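Nightly database backup keeps filling the disk on our small server

Posted by likentuser in Backups and Storage

Hi all! I look after a little Postgres server for our office in Sinville, and I'm hoping somebody kind can point me the right way. Every night at 2 a.m. a script dumps the database to a folder on the same disk, and every couple of weeks the disk fills up and the app stops taking orders. The folder held 389 files this morning. The script is supposed to delete the old ones – I wrote that bit myself, so be gentle – and I'd love to keep only a few.

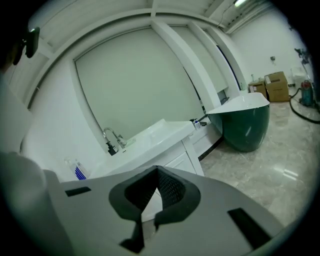
arov_ops

Oh, I've been there! My guess is your cleanup line comes after the dump, so once a dump fails for lack of space, the script quits and never gets to the deleting. Check the space first, clear out old files, then dump. I keep the newest 5 and send the rest to another machine. Do please get at least one copy off that disk, too. Run the script by hand once and read what it prints, all the way to the end.
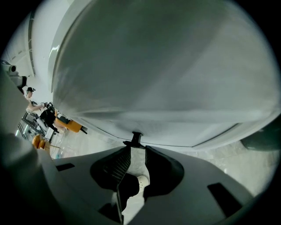 auerfan

just buy a bigger disk, they're cheap now. worked for me

likentuser

Thank you both so much! It was the order of the steps, plus a typo in the folder name (mine, of course). I've moved the cleanup to the top and set up a copy to the old Auer box in the back office – it's slow, but it runs overnight anyway.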